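Chapter 7
Showing the Robot What You Mean

In this chapter
Leading an arm by hand
Driving an arm from a distance
What a recording keeps, and what it loses
How many demonstrations are enough?

When I was learning to bake, my aunt never once gave me a recipe. She put her hands over mine, pushed them into the dough, and let me feel when it had been worked enough. I have made a great many loaves since, and I still couldn't write down what she taught me. Most of us carry a good deal of knowledge of this sort about with us, and the trouble begins when we want to pass some of it to a machine.

In Chapter 6 we gave the arm its orders in numbers: go to this point, close the fingers, lift. You will remember how long the list grew for even a small job, and how cross we became when the part was lying a little crooked. In the coming pages we put the list aside and do the job ourselves, with the arm as our hand, while the computer keeps a record of every joint along the way.

There are two usual ways to go about it. In the first, you take hold of the arm and lead it through the task, which is pleasant, quick to learn and rather tiring for the shoulders. In the second, you stand back and steer from a pendant, a joystick or a smaller copy of the arm. Jailson Camargo, who taught the evening course at Kelness for many years, started everyone on the first way and moved them to the second in October, by which time they had usually stopped fighting the motors.

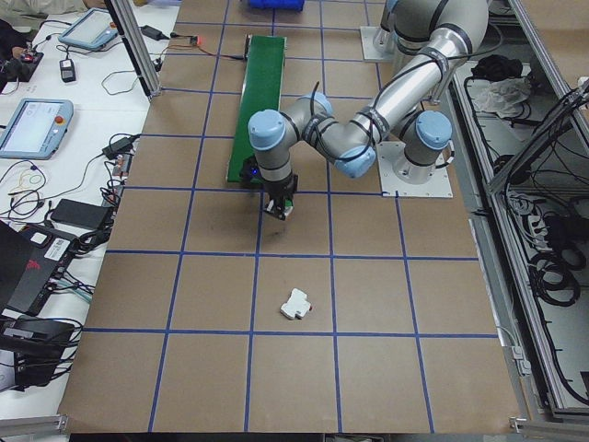 Remote control feels clumsy to begin with, and I would ask you to be patient with yourself. Your eyes are in one place and the gripper is in another, so you will misjudge heights and stop too soon. My first recording at Kelness ran to 304 seconds for a single pick. By the end of the week I was down to 12, and a good part of the improvement came from pausing over the part before going down to it.

Those pauses matter more than you might think, and we shall come back to them in Section 7.3, where Ok-hee Hong's exercise asks you to compare a set of 200 hurried demonstrations with a set of 200 careful ones. Before you turn to it, find the stop button on your own pendant and practise reaching for it without looking.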